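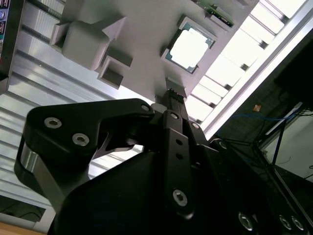 Section 4: Filling and priming your Kartha for the first time

You've got the Kartha out of its box, the battery has had its first full charge and the little Gretby tank is sitting there waiting. This is the fun part! Take ten minutes over it and you'll get far better flavour from the first coil than if you rush.

These steps apply to the standard Gretby tank. If you bought the Kartha with the older Tundberg tank, which fills from the bottom, turn to Section 5 and come back here for step 7 onwards.

You will need
The Kartha, the tank, one new coil, a bottle of e-liquid with a narrow tip, and a sheet of kitchen paper.

Caution: E-liquid containing nicotine is poisonous if swallowed and can be taken in through the skin. Keep it well away from children and pets. If you get any on your hands, wash them straight away with soap and plenty of water.

Fitting the coil

1. Switch the Kartha off by pressing the fire button five times quickly. The light blinks and goes out.

2. Unscrew the tank from the battery, turning it anticlockwise. Hold it by the metal collar, not by the glass.

3. Turn the tank upside down and unscrew the base. Put the base and its rubber ring somewhere they won't roll off.

4. Look for the cotton showing through the holes in the side of the new coil. Put one drop of e-liquid on each patch of cotton and one drop down the middle. Stop there. A soaked coil will gurgle and spit.

5. Screw the coil into the base until it stops, finger tight only. Check that the rubber ring is lying flat in its groove, then screw the base back on to the tank.

Filling the tank

6. Stand the tank upright and slide the top cap towards the small arrow. Put the tip of the bottle into the filling slot and squeeze gently, letting the liquid run down the inside of the glass. Stop at the upper line – the air gap above it matters – and slide the cap shut until it clicks.

Note: The Gretby tank likes a thinner mix. Very thick liquids, the sort sold for making big clouds, soak in too slowly and you'll get a dry, scorched taste. Fruit and menthol flavours are a lovely place to start as they leave very little behind on the coil.

7. Wipe the tank all over with kitchen paper, paying attention to the thread at the bottom. Screw it back on to the battery.

8. Leave it standing for ten minutes. Put the kettle on.

9. With the Kartha still off, take three or four gentle puffs. You won't get any vapour, but you'll be drawing liquid into the cotton.

10. Press the fire button five times to switch on, set the dial to its lowest mark and take a short, slow puff. Lovely! Turn the dial up one mark at a time over the next dozen puffs until it tastes right to you.

Caution: If you taste burning, stop at once. Switch off, wait another ten minutes and begin again from step 9. A burnt coil can't be rescued and has to be replaced.

If something isn't right

Light blinks three times, no vapour: the coil is loose. Empty the tank and go back to step 5.
Liquid in the mouthpiece: take the tank off and flick it downwards into kitchen paper, then puff more gently.
Liquid leaking from the base: check the rubber ring. Spares are in the small bag, and the Endideck order number for a new set is 926.

Guide last revised Wednesday, July 3, 2002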